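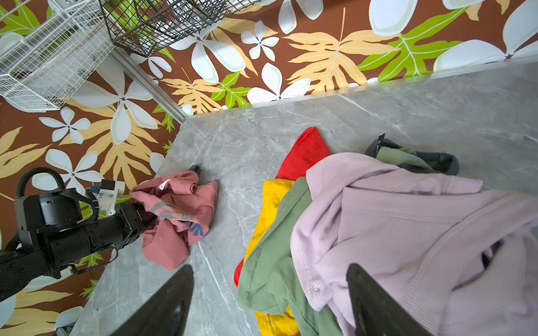 Griromico is moving its freighter work from Zorwood to Salex at the start of May. A few notes on it, as I ship through them most weeks.

The new rotation is 4 flights a week, all nighttime arrivals. Zorwood keeps the belly cargo on passenger flights and loses the rest.

Hendriks gets the ground handling at Salex. They have added 2000 square meters of shed space next to the old mail building, and 50 new dock and ramp jobs are posted.

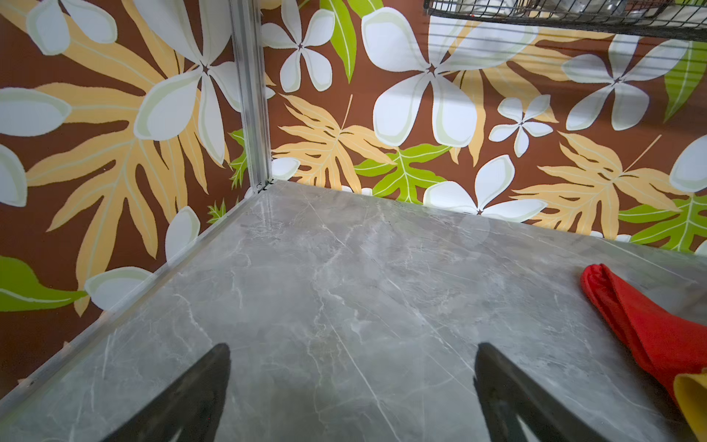
Salex, 27 April 2018

Went by the new shed this morning. Racking is up, two dock doors still have no levelers. The truck gate is on the north side now, so tell your drivers. The old gate code won't work.

Cutoff for general freight is 6 hours before departure. Perishables get 3. Zorwood gave us less time on both, so this is a help.

Rates are the same through the summer. The fuel surcharge is a separate line and it did go up.

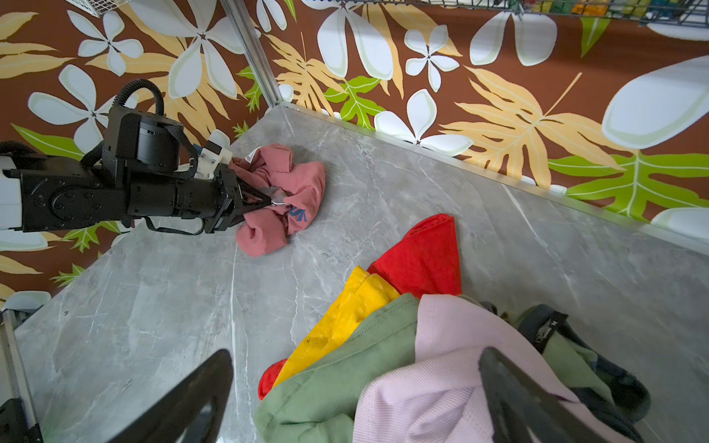

Garment shippers should read the new packing sheet before booking. Hendriks wants everything boxed or on hangers, and loose bags will be turned back at the dock. Mixed cartons are fine if the list is taped outside.

Customs broker desk opens the second week. Until then paperwork still goes through the Zorwood office.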